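Girner takeaway cup with domed lid, white

Sold in sleeves of 30. Cups and lids are packed together, in equal numbers, which you would think was normal until you have bought them from somebody else.

The Girner is the plain one in our range. No slogan, no leaf, no cheerful message about Mondays. It is a matte off-white paper cup with a white plastic snap-on lid, and it has been our best seller at Rurnuvham since November, to the quiet annoyance of whoever designed the striped one.
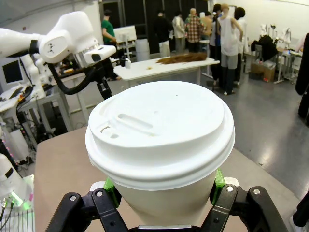
Tegan Hoani

The lid is the reason to buy it. The rim is thick and ringed with ridges where it locks on to the cup, and it wants a firm push with the heel of the hand, all the way round. You will feel it go. If you didn't feel it go, do it again before you walk anywhere near a laptop.

The sip slot is long and sits down in a recess, so drips have somewhere to wait. Next to it is a small vent with a punched tab. Leave the tab alone. Ettore Ferri on our trade counter spent most of an afternoon flattening them in a sample sleeve because they looked untidy, and then wondered why his tea came out in gulps.

The dome leaves room for a modest amount of foam. It won't take whipped cream, marshmallows or ambition. For those, see the Vever tall lid.

Details
Cup: paper, matte off-white, tapered
Lid: plastic, white, domed, snap-on
Sleeve: 30 cups, 30 lids
Carton: 540 cups, 540 lids
Fits: Girner lids only. Tichý lids will go on. They will also come off.

Questions we get
Can I buy lids on their own? Yes, in bags of 100.
Can you print our logo? Yes, from one carton upwards. Send the artwork as a proper file, please, and not as a photo of your shop sign.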